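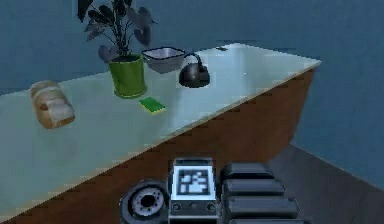 The counter, with the bread and the pot plant.

Ticket: internet drops out every evening, router says everything is fine
Status: Open, waiting on customer (that's me, sorry)
Product: Tronus mesh, main unit plus one satellite
Provider: Paltier, 200 plan

Hi all. Your chat person asked me to put everything in one ticket instead of starting a new one every time I get cranky, so I'm going to keep adding to the bottom of this as I try things. Apologies in advance for the length, I type the way I talk.

The short version is that the internet in my flat drops every evening, usually somewhere after seven. The wi-fi itself stays up. Phone shows full bars, laptop shows full bars, the light on the Tronus stays white, and nothing loads. It goes for a few minutes, comes back, behaves for a bit, then goes again. Mornings are perfect! I ran a speed test with my first coffee and got the full 200 on a cable, so I don't think it's the plan.

What I'd already done before lodging this: turned it off and on (many, many times), swapped the cable between the Paltier box and the router, updated the firmware through the app, and forgotten and rejoined the network on everything I own. I've also done the reset with the paperclip, which I would rather not do again, as it took me most of a night to get the printer talking to anything.

Update, later the same night

Dropped at 7.40 and I was ready for it. Laptop was plugged straight into the main unit with a cable and wi-fi switched off. It dropped as well. So that rules out the wireless side, I would have thought? Your reply said to try splitting the network into separate 2 gig and 5 gig names and I'm happy to do it, but I did want to point out the cable bit in case it got missed.

Split them anyway. The setting isn't where your help page says it is, by the way. The page says Advanced, then Wireless. In my app it's under Network, then the little cog, then "More", and then you have to scroll past the guest stuff. Might be worth fixing the page.

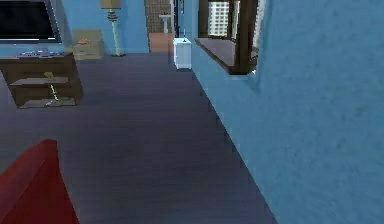 Once they were split I put the telly on the 5 and left the printer and the Utum plugs on the 2, and renamed them both something I'd recognise. Everything joined without a fuss, except for one plug that wanted to be held down until it blinked and then held down again. Then I sat and watched a show about canal boats and waited for it to fall over. It did, right before the lock.

Update, next morning

Somebody on your side asked for the channel width. It was set to auto and had picked 80. I've forced it down to 40 as requested. No idea what I'm looking for there but the app let me do it. Morning speeds a bit lower on wi-fi, same as before on the cable.

You also asked whether there's anything in the building that comes on in the evening. Well, everything, it's a block of flats. People get home and cook tea. I'm on the Park Street side if that makes any difference to anybody, and the Paltier box is in the hall cupboard with the meter.

Update, that evening

Two drops before eight. I finally found the log, and I'm pasting the bit that looks interesting, with the boring lines taken out:

19:12 WAN link up
19:31 WAN DHCP renew sent
19:31 WAN DHCP renew sent
19:32 WAN DHCP renew failed
19:32 WAN address released
19:36 WAN DHCP discover sent
19:36 WAN address obtained
19:57 WAN DHCP renew sent
19:58 WAN DHCP renew failed

I had to look up what half of that means, so correct me if I've got the wrong end of the stick. As I understand it the router is asking Paltier if it can hang on to its address, not hearing back, and chucking the address away. Then it asks for a new one and gets it. If that's right then my network is a bystander and all the fiddling with channels was never going to help. (I've left them where you told me to put them, I'm not touching anything unless asked.)

Rang Paltier. On hold for ages, with the same pan flute song on a loop. The bloke was lovely but he ran a line test, said it was clean, and told me to talk to the router people. I said the router people had told me to talk to him. He put a note on the account.

Update, Thursday

Okay, this one's a bit more promising. I borrowed an old router from my sister, a real dinosaur, and ran it in place of the Tronus for a whole evening. Not one drop. I was so pleased I rang her to tell her, over the internet, to prove the point. Swapped the Tronus back in at bedtime and it dropped while I was brushing my teeth.

So the line is all right with one router and not with another, which rather spoils my theory from last night! Unless it's the two of them not getting along. I did notice the old one shows a lease of an hour, and the Tronus page shows 5 minutes for the same thing. Is the Tronus reading that wrong? It would explain why it's asking for a renewal every time I turn round.

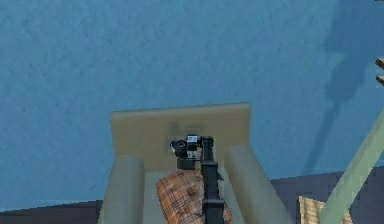

I also checked the firmware again while I was in there, and it turns out I'm on the beta track. I have no memory of agreeing to that, though I do tend to tick boxes. The app says leaving the beta needs a full reset, so that'll be another night with the printer. Before I go down that road, can someone confirm three things for me please?

Does the beta have a known problem with short leases? There's a thread on your community page with someone on Paltier describing the same evening pattern, but it was locked with no answer.

If I reset, will the satellite come across by itself or do I have to add it again? Last time it sulked and I had to bring it in right next to the main unit before it would pair.

Can I save my settings and load them back afterwards, or does that just bring the beta back with it?

Update, that night

Got your reply, thanks, that was quick. Right, so: full reset, stable firmware, add the satellite by hand, and don't restore the backup. I've written down the names and passwords for both networks on the back of an envelope so the plugs won't notice anything happened.

I'll do it on the weekend when I've got a clear run at it. My sister's router is back in for now and behaving itself. Please don't close the ticket automatically if I go quiet for a few days, the last one got closed on me while I was waiting for the evening to come round. If you want the full log I can attach it, the upload button kept telling me the file type wasn't allowed but I can rename it to txt and have another go.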